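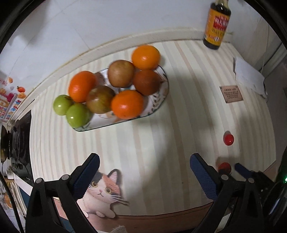

Figure 7.1 A plate of fruit on a striped cloth, with the two blue finger pads of a hand-held gripper held open in front of it.

Chapter 7
Fingers, pads and linkages

In Chapter 6 you fitted the motor to the Trinda arm and checked that it turned freely both ways. The arm can now move, but it has nothing to hold things with. In this chapter you will build a gripper with two fingers and try it by hand before bolting it to the arm.

Each finger is carried on linked bars joined by metal pins. As the bars swing, the pads close towards each other. If the pins are too tight the fingers will stick. If they are too loose the pads will wobble and miss each other at the tips.

Round fruit makes a good first test. An orange rolls when it is pushed off centre, and its skin marks if the pads press too hard. A full plate is harder again, as the fingers need room on both sides of the piece you want. Start with one orange by itself and add others later.

By the end of this chapter you should be able to:

cut and drill the bars for both fingers
set the pins so that the joints move without play
glue the pads and trim them square
make 20 test lifts and write down the result of each one

You will need the Flarik bar set or 24 cm of flat strip, a hand drill, a small file and a tube of contact glue. Allow nearly 200 minutes for the whole build, plus a night for the glue to set. Clamp the work before drilling, and keep your own fingers clear of the joints when you close the gripper.

7.1 Marking out the bars

Lay both strips side by side and mark them together, so that the holes match.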